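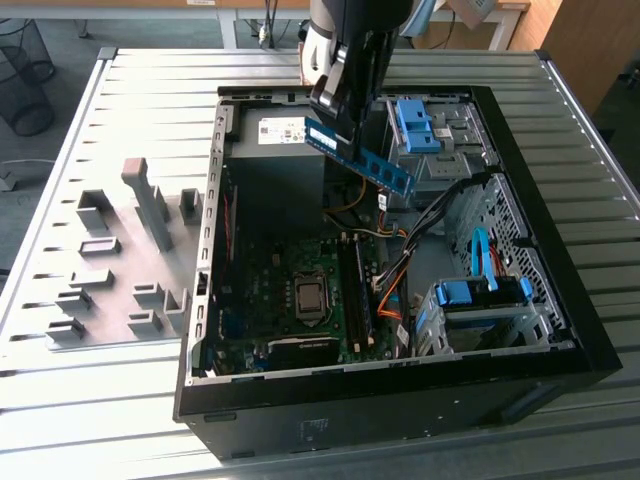
A memory module held above an open computer tower at the Ondmont workshop in Clivosville.

Many companies buy a robot first and write the rules later. At Ondmont, the order is opposite. Before any part is moved, the gripping force and the approach path must be on paper, with a signature.

"A module should be held by its edge," says Shufen Shen, who wrote the house rules. Her document has 18 pages and was revised in May.
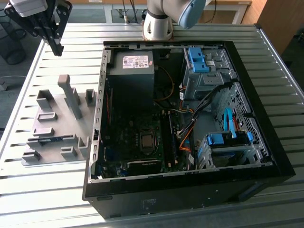

Meriem Shawky

The second rule concerns the fixture – it must stay at the same place beside the case during a whole series. After 1000 cycles, the fingers are inspected for wear. Ms. Shen would like to see this interval made shorter.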